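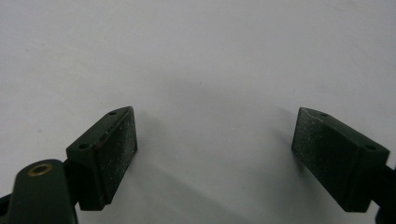

*White surface, two dark green gripper fingers*

Ploneria Dog Club — minutes, 19th June

Start was late, room double booked. Minutes from January accepted, one spelling fix (Szulc, not Sulc).

## Puppy classes

- Summer course full, 11 dogs. Waiting list has 6.
- Classes stay at 90 minutes. Two owners asked for shorter, most said no.
- Young terriers and the big herding breeds to go in seperate groups from next course.
- Recall practice moves to the far field. Too many distractions by the gate.

## Water day at Flodside

- Landing stage is ours for the morning. Long lines on all first-time swimmers, no exceptions.
- Retrieve dummies — old ones are chewed through. Order new from Kavis, floating kind only.
- Older dogs go in first while it's quiet.
- Discussion on life vests for short-legged breeds. Agreed yes for dachshunds and corgis, owner's choice for the rest.
- Towels: bring your own. Put this in the email in bold.

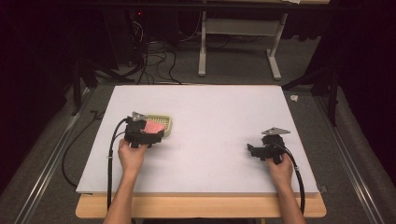 ## Money

- Szulc Pet Supply has offered 1000 toward the new fence. Accepted with thanks, sign to go on the gate.
- Membership fee unchanged.

## Any other business

- Complaint about barking in the parking lot before class. Dogs to stay in cars untill the earlier group has left.
- Kennel cough going round again, coughing dogs stay home.
- Breed talk put off to next meeting, ran out of time.

Closed. Next date to go out by email.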